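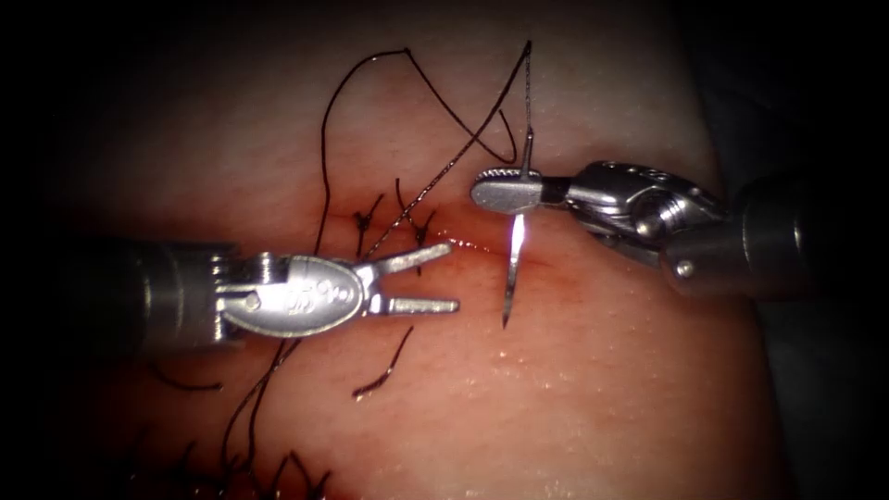 Do you need a special case to use a clip-on phone lens? Most clips fit straight over a bare phone, though a case with a threaded mount keeps the lens centered over the camera.

Rosalind Brannigan has opinions about the word "most." She runs the repair and accessories counter at Arnel, and she spent a good part of March trying clip-on lenses against whatever phones her customers would lend her for a minute.

"The clip fits fine," she says. "Then you put the phone in your pocket and the clip stays in the pocket."

Her favorite of the bunch is the Skudley macro, a 20-dollar lens with a rubber pad that she calls "the only part anybody thought about." It focuses at one distance. If you want another distance, she suggests leaning.

The Haverford wide angle fares worse. It costs nearly 100 dollars and arrives in a zippered pouch with a cleaning cloth, a lanyard and 3 spare caps. "I lost all the caps by lunch," says Brannigan. "The pouch I love. I keep mints in it."

I ask about soft corners, the usual complaint with cheap wide lenses. She shrugs and shows me her portrait of her colleague Ingrid Ambrose, whose ears have gone a little watercolor. "Ingrid says it's flattering. Ingrid wasn't wearing her glasses."

For phones with several cameras, Brannigan's advice is to open the camera app first, find out which lens is live, and only then attach anything. She has watched grown adults clip a fisheye over the flash and ask for a refund.

Does she use one herself, on vacation, say?

"I take the phone," she says. "And the mints."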